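**Workplace inspection: Lerkmont Training Centre, Skirden Wing**
Tuesday, December 10, 2019

- [x] Exit doors unobstructed
- [x] Extinguisher tags current
- [ ] Emergency lighting. *One fitting in the corridor failed the test. Replacement to be ordered through Cliltden.*

Work surfaces are to be kept clear of liquids at the end of each day. This item was also raised in October.

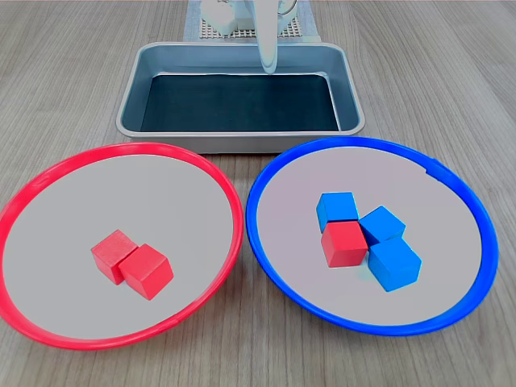

- [x] First aid cabinet stocked
- [ ] Storage shelving. *Load label missing in Room 84. The limit is 300 kg per bay.*

Outstanding items are to be corrected before the centre reopens.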